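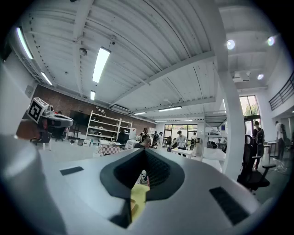

Main workroom, Blackwood unit, looking towards the rear windows.

To: Anddale Shared Workspace list
Subject: Re: Lights in the main workroom

Replying to the list so that everyone has the same information. The original message is quoted first and my answers follow it.

> Hello all,
>
> Now that we have moved the benches round at Blackwood, can we look at the
> lighting again? I am at the back and I find it fine in the morning, but by
> 4 in the afternoon I am working in my own shadow. The people nearer the
> middle seem happy enough.
>
> Three questions:
>
> Can the hanging tubes be moved, or are they fixed where they are?
>
> Would it be better to take them out and put in more of the round ones?
>
> If we can't do either, is there any objection to people bringing their own
> bench lamps?
>
> I don't mind putting something towards the cost if it is sensible.

Taking these in order.

The tubes can be moved. They hang from the ceiling and the steelwork gives us plenty of places to fix to. What limits us is the length of the supply cable to each one. When we were at Gonddale the fittings ran on a track and you could slide them along with a pole, and I know several people have asked for the same again. I priced it up. The track alone came to 430 pounds before anyone had been paid to put it up, and we would still need a tower to reach. I have put that to one side for now.

Shifting a fitting sideways by a metre or so is a much smaller job. Judard, who did the electrical work when we took the unit on, will do it on a day rate and bring their own access equipment. They want a list of what is to go where before they come, and they don't want it changed on the day. Fair enough.

On the round lights, I would leave them alone. The recessed ones give a good strong light underneath but it falls off quickly, and each new one needs a housing up at the ceiling. A complete change across the room was quoted at 2000 pounds. We haven't got that in this year's budget and I would not want to put the bench fees up for it. There is also the question of glare. Two members have already said they get a reflection off shiny work when they sit facing the right-hand side of the room, and more of the same would make it worse.

The ceiling is a help to us, by the way. White decking and white steel throw a lot of light back down, and when we viewed a place with a dark painted roof it felt gloomy with everything switched on. If anybody is offered paint for the Blackwood ceiling, please say no thank you.

Bench lamps are allowed. The conditions are the same as for anything else you plug in:

- it must have been tested and have a current sticker on the plug
- no trailing leads across the walkways
- clamp it to your own bench, not to the shelving
- turn it off when you leave

I would add that a lamp on a long arm is much more use than a short one. Put it on the opposite side to the hand you work with. I have a spare clamp lamp in the cupboard by the door which can be borrowed for a week if you want to try one before buying. Write it in the book.

As for the benches themselves, it may be easier to move the bench than the light. If you are at the back with the light behind you, try turning a quarter round so the windows are to your side. I did this with mine in May and have not touched it since. You will need 2 people to lift, and please check the floor sockets before you start dragging.

What I need from everyone is a note of where you sit, what time of day you are usually in, and whether your trouble is too little light or too much. One line will do. Send it to the list or leave it in the tray. I will mark up the floor plan on Thursday and send it round, and if nobody objects it goes to Judard as it stands.

One tube near the wall was reported as flickering. If it is still doing it, tell me which one, counting from the left.

Bench allocations, Anddale Shared Workspace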